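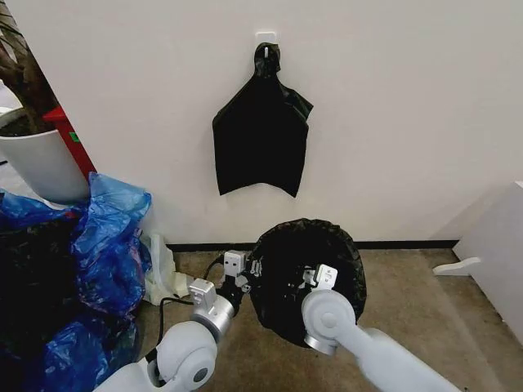
Household Waste Study: Participants Wanted in Mostton

Estia is looking for households in Mostton to take part in a study of what people throw away at home and how they sort it. We want up to 200 households. Apartments, houses and shared rentals are all welcome, and you do not need to recycle now to join.

What you would do

The study runs for 59 days. During that time you would:

Keep your kitchen trash and your recycling in separate bags. We supply the bags and the tags.
Weigh each full bag on the hanging scale we give you and write the weight in the log book.
Fill out a short form at the end of each week. It asks about shopping, meals cooked at home, guests, and anything large you got rid of.
Let a member of our staff visit twice, once at the start and once at the end. Each visit takes less than an hour.

Please do not change what you buy or how you cook for the study. Weeks when you are traveling can be marked "away" in the log book, but tell us ahead of time if you expect to be gone for more than two weeks in total.

Who can take part

You must be 18 or older and live at a Mostton address. One adult per household signs up and keeps the log, and everyone else living there has to agree to it. We can't take households that run a food business or a daycare from the home. Renters do not need permission from their landlord.

We are short on homes in the Grajales neighborhood and on homes with three or more children, so those will be placed first.

Payment

Each household that finishes gets $324, paid by check after the second visit. If you leave early, you are paid $64 once the first visit has been done and the scale has been returned. The log book goes back to us. Leftover bags are yours.

Privacy

We do not open your bags. Weights and weekly forms are stored under a number, and your name and address are kept in a separate file. Clevex handles the data entry for us and sees only the numbered forms. Results will be reported by neighborhood and household size. A printed summary will be mailed in June to anyone who asks for one.

How to sign up

Call or write to Hanane Zerouali at the Estia office in Mostton. Give your name, street address, the number of people in your home, and the best time to reach you. Sign-up closes 11/7/20. Questions about payment or about leaving the study early go to Lerato Gumede at the same office.

If you signed up for our water use survey, you can still apply for this one.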